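Ticket: Precinct lookup returns the wrong council district for Cropper Street
Opened by: Hayley Kershaw, Cudmont Elections Office
Status: Waiting on map update

Hi Ryan, and thank you so much for picking this up on a Sunday. We've had 30 residents write in, all from the 4 blocks of Cropper Street nearest the creek. The lookup page tells them they vote in Falon Ward, but the redrawn lines put them in Gidley Ward – and I do have the signed map right beside me, so I'm fairly sure of that part!

I tried clearing the cache and reloading the street file, and I got the same answer both times.
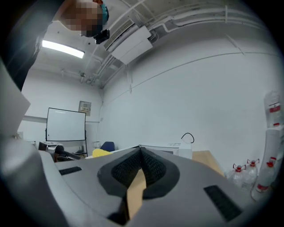 Reply from Ryan Goodall, 21 February 2021

Hi Hayley, no trouble at all, and thanks for being so thorough. I ran 45 addresses from your list. The odd-numbered side comes back correct and the even side doesn't, so my guess is that the old creek boundary is still sitting in the even-side table.

Could you send me the boundary file again, the one saved after the council vote? I'll load it on the test site first – it takes up to 1,000 addresses at a time – and then you can check a few before we switch it over.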